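Subject: Re: [destwood-arms] dish task, left wrist cable and sponge grip
From: Bosman

Wim Vandenberghe wrote on Monday:
> The left arm faulted twice in my last block, both times with the
> elbow folded in. I think the cable loop is too short on that side.
> Can someone check before we record more? Also, are we still on the
> full size sponge or the cut pieces? The task sheet says both.

Checked the loop last night. It has enough slack at full reach, but with the elbow folded it rubs the housing, and I could get the joint 4 connector to drop out by hand if I pushed on it. I reseated it and moved the tie point back along the upper link. No faults in the 28 episodes I ran after that, so leave the tie where it is. If you need to take the arm off the rail, mark the position first.

The layout is the one agreed in August: red tray in the middle, dish on the left half of the tray, clean plate to the right on the bare wood, foil tray on the left.

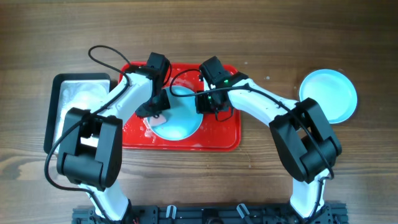
The left elbow comes low over the foil tray in this pose. The planner knows nothing about the foil tray. If you teleoperate from the Brumance leaders, keep the left elbow up until the wrist is over the dish, then come straight down. Coming in from the side is what folds the arm, and I suspect it is what caused both of your faults.

On the sponge: the task sheet is wrong, I will fix it. Two-layer sponge, pink foam with the green scouring side. Grip it by the foam. Gripping across both layers gives a different closing width every time and the policy learns nothing useful from it. Close until the current limit trips and then back off 2 mm. More than that and it slides out once there is soap on the fingers.

Soap is a separate problem. The wrist camera exposure is set for the dry table, and glare off the red tray pulls it down. I have locked exposure and gain on both wrists in the Lasenetti config. Please do not turn auto back on, even if the preview looks dark. Blur on fast wipes is still there -- a shorter exposure would help but we don't have the light for it in that room. For now, wipe slower.

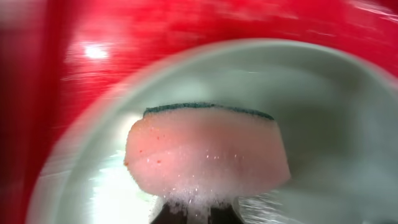
Wim Vandenberghe replied off list that slower wiping will push the episodes past the time limit in the competition rules, and he would sooner add a second lamp and keep the speed. He also asks if locked gain means the earlier episodes have to be thrown out.

On the lamp: fine with me if it clamps to the shelf and not to the table. On the old episodes: keep them, tag them auto_exp, and leave them out of the first training run. We can compare later.

Still open:

- current limit on the right gripper, never measured
- spare connectors for joint 4
- foil tray as a collision box in the planner

I can do the first one. The other two need a name.

Bosman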